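Looking after the hand grippers

Posted 11 January 2024 by Jomar Lumbao

I spent most of this week on the two hand-held grippers, so I'm writing down what I did before I forget it. The last time I took them apart was in April and I had kept no notes at all, which cost me an evening.

The left one had started to close unevenly. One jaw finger got to the middle before the other, and small things rolled out of the grip. I thought the printed part was worn, but the finger was fine. The screw behind it had backed out by a turn or so. I put it back with a drop of thread locker and did the same on the other side. There are 4 of those screws on each gripper and I now check all of them before a session – it takes a minute.

The tracking plate on top was the second problem. If it shifts even a little, the recorded path comes out tilted and the whole run has to go. I had been tightening it by feel. Now I draw a pencil line across the joint between plate and body, and if the line doesn't meet up I stop and redo the calibration.

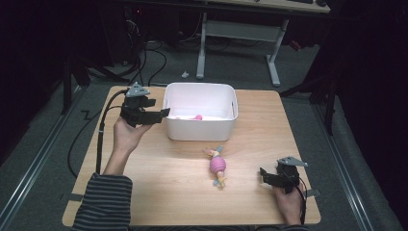 Cables next. I used to let them go wherever they wanted, and after an hour the left one would be pulling on my wrist. What works for me is to run it off the side of the table and leave a loop of slack on the floor. Taping it to the table was worse – the tape holds, then the connector takes the strain. I have replaced 2 connectors so far, both my own fault.

For a test I do the same easy job every time, a soft toy or plastic figure into a bin, 13 times with the left hand and 13 with the right. If I drop more than one, something is loose. On the first try this week I dropped nine. After the screws and a fresh calibration I dropped none with the right and one with the left, so I called it done.

Still on the list: print spare fingers in a slightly softer material, and do something about the mess of leads under the desk. I bought a Gallach cable tray for that and it is still in its box. The screws need looking at again after the next long session, and I'd like to know if the thread locker holds on printed plastic. If anybody has tried it for longer than a few months, leave a comment.

Recent posts
Brevuvano bench lamp, one year on
Printing jaw fingers: what I changed
A visit to the Skultura workshop
Van der Merwe vise, cleaned and refitted

Contact | © Jomar Lumbao | Back to top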